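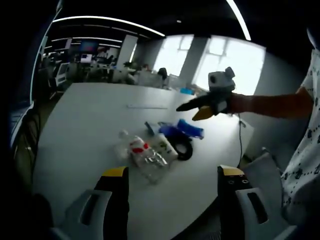
We've had the Lurkbridge oval table in our office since May and I keep getting asked whether it's worth the money, so here goes. It's the big white one, and ours came to $1,454 with delivery to Valodholm.

First off, I love the shape! No corners to catch your hip on, and people can squeeze in wherever they like. Themba Joubert wanted two smaller rectangular ones and fought me on it for weeks (he has since come round, mostly).

The top wipes clean with a damp cloth. Coffee rings come off if you get to them the same day, but ballpoint needed a proper scrub. My real gripe is that a big table invites junk - leave it alone for an afternoon and you've got squashed bottles, snack wrappers and somebody's coiled cable all over it. A drawer or a tray underneath would have been nice. Also no cable hole in the middle, so cords just go over the edge.

Putting it together took the two of us about 40 minutes. One bolt was missing and Lurkbridge mailed a spare without any fuss.

Four stars from me. I'd buy it again, but I'd order the Dravwood storage cart at the same time.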